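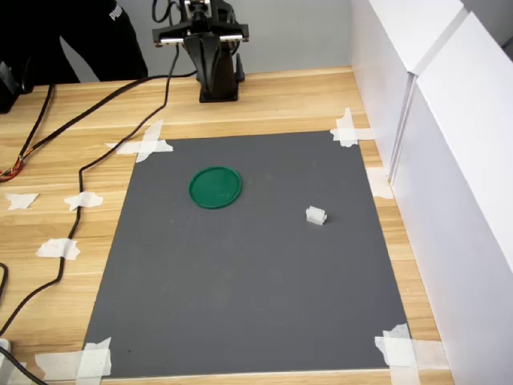

19 de diciembre de 2021

Humedad relativa en el sótano: 13 puntos por encima de lo anotado en septiembre. El higrómetro Trusia y el de repuesto coinciden, así que descarto deriva del sensor. La pared norte sigue siendo el foco. He raspado la pintura junto al zócalo y debajo hay eflorescencia en toda la franja baja, salitre fino, sin moho visible.

Conecté el deshumidificador Wilent a las siete. El depósito se llenó antes de comer. Vaciado y reiniciado con consigna más baja. El compresor arranca con un golpe seco que antes no hacía; pendiente de revisar los silentblocks.

Fatima Zwane llamó por lo del mortero. Recomienda cal hidráulica sin aditivos y desaconseja el hidrofugante que compré en Sibiya, porque cierra el poro y el agua sube hasta encontrar otra salida. Le hago caso a medias: reservo el bote para el alféizar exterior.
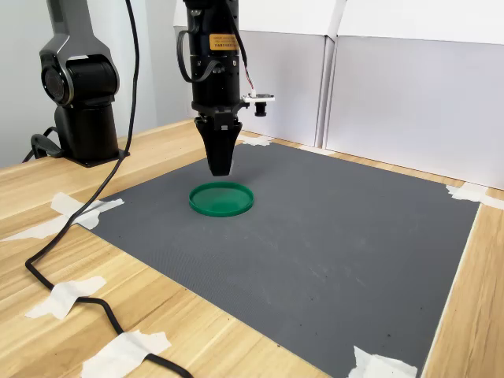
Cuaderno n.º 2, pág. 120

Prueba de absorción con tubo Karsten en el paño izquierdo. La masilla no agarró bien en el primer intento y repetí con la superficie cepillada. La lectura cayó más deprisa que en el paño derecho. Anoto los valores en la tabla del final, no aquí.

Thabiso Tshabalala opina que el problema no es capilar y que hay una fuga en la bajante del patio. Argumento razonable: la mancha creció después de la tormenta y no antes. Contraargumento: el contorno superior es casi horizontal, cosa rara en una fuga puntual. Mañana, colorante en el sumidero y a esperar.
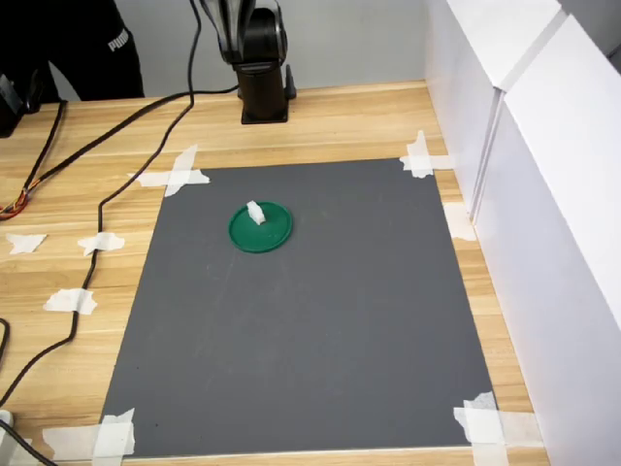

*Mesa de madera clara, pared gris al fondo.*

Gasto del día: más de 100 euros entre cal, dos llanas y el cable prolongador. El saco de cal queda sobre palé, lejos del muro. La factura de Ditateck sigue sin llegar y la garantía de la bomba depende de ella; reclamar por escrito.

Temperatura del muro a las nueve de la noche, todavía por debajo del punto de rocío. Dejo la rejilla abierta y el ventilador en velocidad baja. Próxima lectura, antes del desayuno.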